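Teleoperation session participants, paid, part-time

Zarei is looking for people to guide robot arms through simple table-top tasks at our workshop in Cladivwood. Sessions begin in September. You do not need a technical background, and most of the people who have done this with us before had never touched a robot.

The work is part of Tuvov, a project on teaching two-armed robots to pick up, pass and place small objects. A robot learns a task from many recordings of a person doing it well. Your job would be to make those recordings, either by holding the arm and moving it through the task yourself, or by driving it from a hand controller while standing at the side bench.

The current task uses coloured wooden cubes on a table marked out in squares with blue tape. You are given a target layout, and you move the cubes one by one until the table matches it.

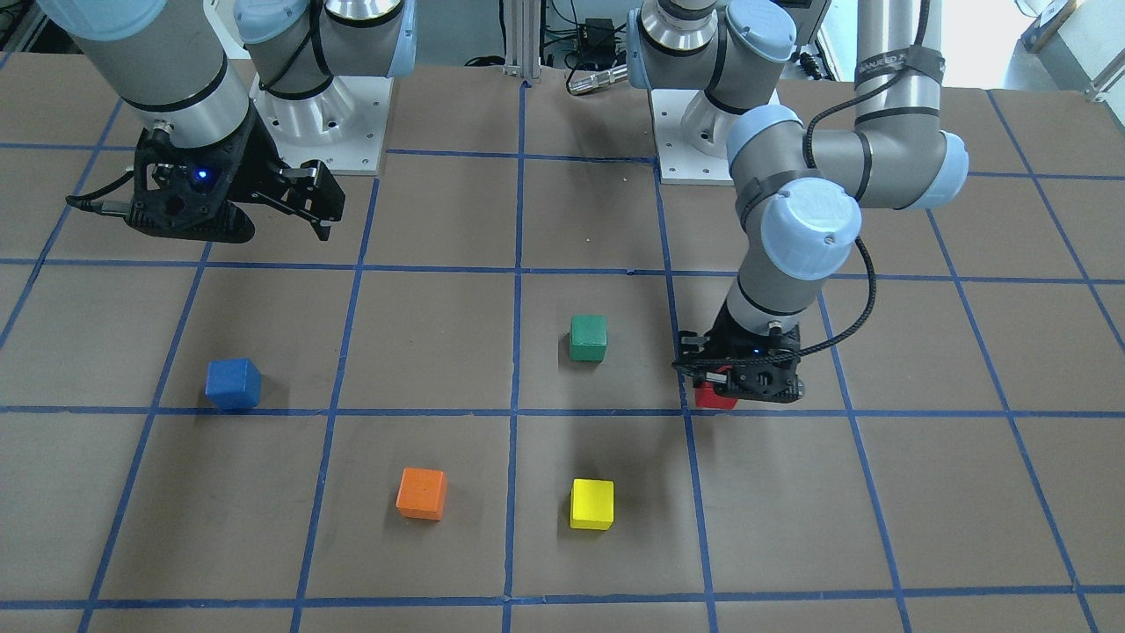 Do I have to be good at video games?
Some people who play games pick up the hand controller sooner, but it makes little difference after the first session. Patience and a steady hand matter more to us.

What you would do

Each session lasts 4 hours, with a break in the middle and shorter rests whenever you want them. You will work with one of our staff, who resets the table, starts and stops the recording and tells you which layout comes next. A single recording is short. We expect each participant to complete 300 good ones over the whole period, and the project as a whole needs more than 1000.

We record from several viewpoints, including cameras on the wrists of the arms. The wrist views are the ones the software depends on most when the fingers close on a cube, so we ask you to approach slowly and from above. 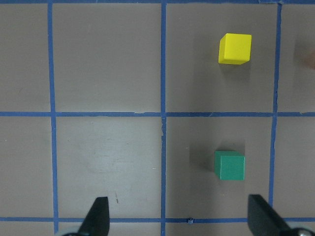 Mistakes are expected. If you drop a cube or knock one out of its square, carry on and put it right where you can. We keep some of these recordings, as the robot also needs to learn how to recover. If a recording can't be used, it is marked and you do it again. You are paid for your time in either case.

Training takes up the first session. You will learn how to stop the arms, how to move one arm by hand and how to open and close the gripper. Remote control comes next, starting with one arm. Two-arm work follows when you and the trainer both feel ready for it.

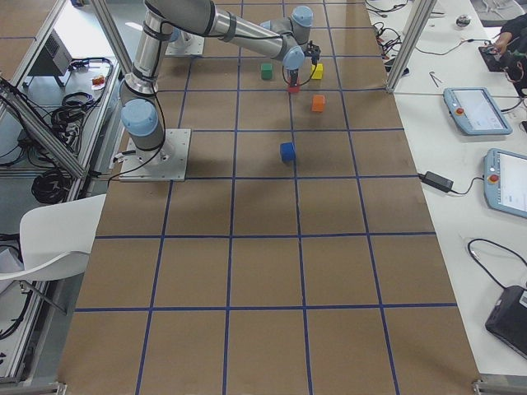 The work table and side bench, with one arm over the cubes.

Who can apply

You must be an adult and able to stand for part of the session. You should be able to tell red, green, blue, yellow and orange apart, and to follow spoken instructions in English. Left-handed people are very welcome, as we have too few recordings from them. Please tell us if you have a pacemaker or any other implanted device before you book.

Long hair must be tied back and loose sleeves rolled up when you are working next to the arms. Rings and bracelets come off. We have lockers.

Your recordings will be stored under a participant number. Your face may be caught by the fixed cameras from time to time, and we blur it before the recordings are passed to Elano, our partner for the software side. You can withdraw at any point and keep the pay for the hours you have done.
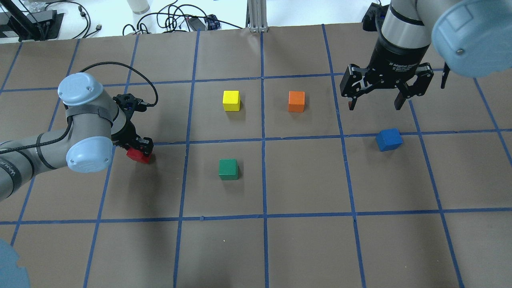

How to apply

Send a short note to the Zarei front desk in Cladivwood, by post or through the contact form, with "Tuvov sessions" as the subject. Say which hours suit you, mornings or afternoons, and whether you have done any similar work. A CV is not needed. We will ring you to arrange a short visit, where you can see the table and try the controller before you decide.

Morning sessions start at 9 am. Travel within the town is refunded on production of a ticket.

This site uses cookies to remember your settings and count visits. Accept all | Manage choices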